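Clolport Walking Dance Tour, Berkton
Reviewed by Oliwia Czarnecka
October 13, 2018

I took the Clolport dance tour in September, on a visit to see family in Berkton. It runs most afternoons and costs $30, cash or card, paid to the guide at the start. There is a smaller group rate that I did not use.

The tour starts outside the old Wodstead ballroom and ends at a practice hall by the river. In between you walk through the streets where the local dance crews got going, stop at a record shop, and hear a fair amount about who danced with whom and who fell out. Our guide had danced with one of the crews and knew most of the people we passed. She spoke clearly and waited for the slow walkers, including me.

The ballroom is closed to the public, so you only see the front. The website should say so. Two people in our group had come mainly for the inside and were annoyed. The record shop was better than I expected. The owner played several old singles and let us look through the bins, and there was no push to buy anything. 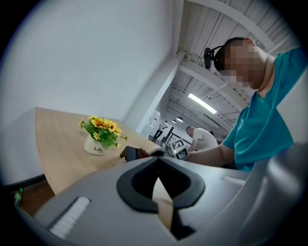
Light wooden table, with a gray gripper up close.

The last part is a beginner class in the practice hall. You learn one short routine, first without music and then with it. The teacher breaks it down well, but the hall has a single fan and it got very warm. Bring water. Wear flat shoes with some grip, as the floor is slippery near the door. I sat out the final run-through and was given a chair without any fuss.

Booking was the weak point. The online form rejected my phone number, and I had to call the office twice before I got a person. Once I did, it was settled in a few minutes. They sent a text the night before with the meeting place, and the map in it was correct.
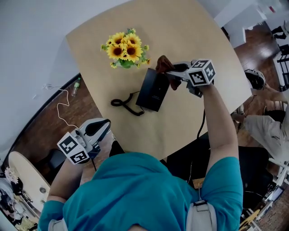
Working at the square table: a gripper holding a dark brown cloth.

Afterward most of us went to Hoàng, the noodle place across from the hall. It is not part of the tour, but the guide recommends it and the soup was good. Go early if you want a table.

Good points: the guide, the record shop, the class. Bad points: the booking form, the closed ballroom, the heat. Children under 6 go free, though I would not take one that young on a walk this long.

I would give it four out of 5. I plan to go again with my sister next time I am in Berkton, and we will book by phone.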